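I have been reading about sleep and health for a while now, mostly because I do it badly. Last month a friend sent me a link to a write-up about waking at night, and since then I have gone through the full report behind it twice. These are my notes.

The study came out of a clinic in Katona and is called Prondeto. It followed 2653 adults over the age of 40 and asked them to keep a diary of when they went to bed, when they got up, and how many times they left the bed in between. A smaller group of 175 people also wore a wrist monitor, so the diaries could be checked against something.

The main finding is simple. People who got up twice or more in a night scored worse the next day on a short attention test, even when their total hours of sleep were the same as everyone else's. I had always gone by the total. If I was in bed by eleven and up at seven, I put down eight hours and left it at that.

Trips to the bathroom were the most common reason people gave for getting up. After that came noise, pain and being too warm. The authors asked people to move their last large drink to 90 minutes before bed, and many of them reported fewer trips within a few weeks.

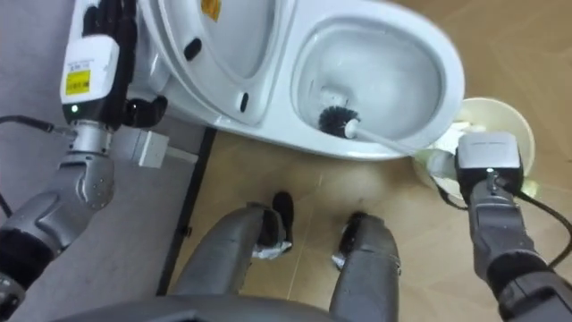

A reader from Primden wrote in after my last post to say that drinking less in the evening did nothing for her, and that her doctor ended up changing the hour she took her blood pressure pill. She went from three trips a night to one. She thinks articles like the one I linked put too much on water and tea and should tell people to go over their medications first.

I think that is a fair point. The report does mention water pills, but only in one paragraph near the end, and the write-up I was sent left it out completely. Please don't move any pill to a different hour without asking whoever prescribed it. Some have to be taken with food and some have to be kept apart from each other.

There are other limits. The diaries were filled in the next morning, and people are not good at remembering what they did at 3 a.m. In the wrist monitor group, the diaries missed a fair number of the shorter wakings. The attention test was also done at home on a phone, so there is no telling who had already had coffee.

I kept my own diary for 19 nights, using the same form they used. I got up on most of them, usually once, a little after four. On the nights I had soup for dinner it was twice. I had never thought of soup as a drink.

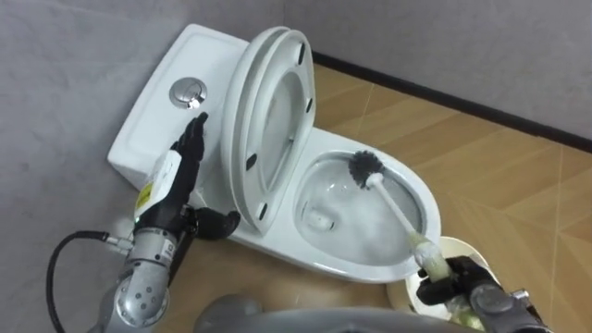
I also stopped turning on the overhead light. There is a small plug-in lamp in the hallway now and it gives enough light to walk by. Going back to sleep seems easier, though I changed that and the evening tea in the same week, so I can't say which one helped.

There is a second study planned in Surari, with younger people and shift workers included. I would like to see that one, as I worked nights for years and I suspect my sleep never went back to what it was. The results are not expected before November. Until then I am keeping the diary going, and I have moved dinner up by half an hour.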